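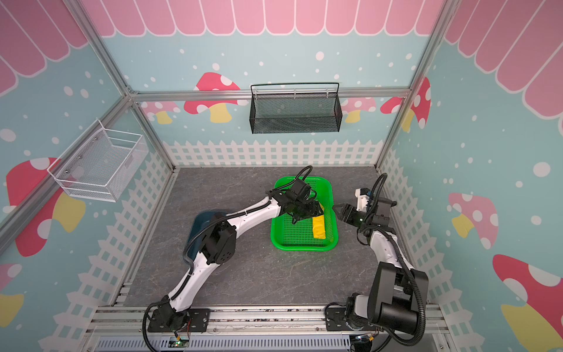
March, notebook, Londik cell

Back on teleop for the tidy-up tasks, and I'm still rubbish at judging depth through the left leader arm. Carter Després reckons I rush the approach. He's probably right! For anything in the green tray I've started parking both grippers either side first, then going in with one — slower, but far fewer bumps on the rim.

Cutlery next. I kept my wrist loose and let the follower catch up before closing.
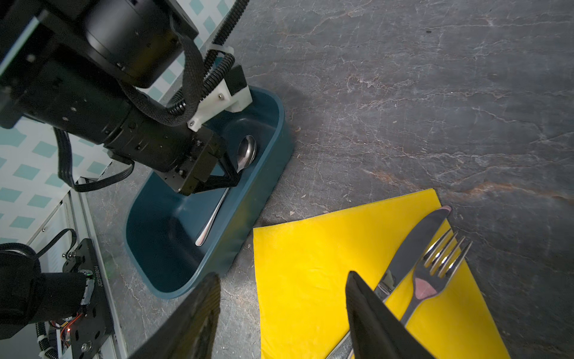
Spoon in the teal bin, left gripper closed on it. Knife and fork on the yellow napkin.

Episode 681 is the one to keep from the spoon lot. Bin three from before it, my hand wobbled. Cloth was harder, as I can't feel how much I've pinched
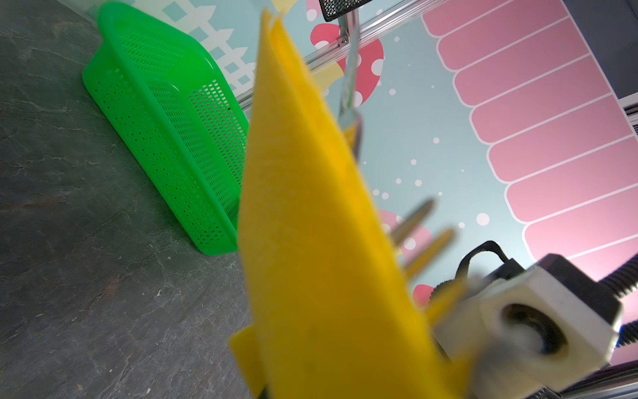

and I end up squeezing the trigger far too hard. Going to try Carter's lighter spring on the leader handle tomorrow, and four slow practice goes before I hit record.

Recent entries
Leader arm drift, again
Fleltgate handles: first go
Notes from the Sutherland visit
Trornora playback settings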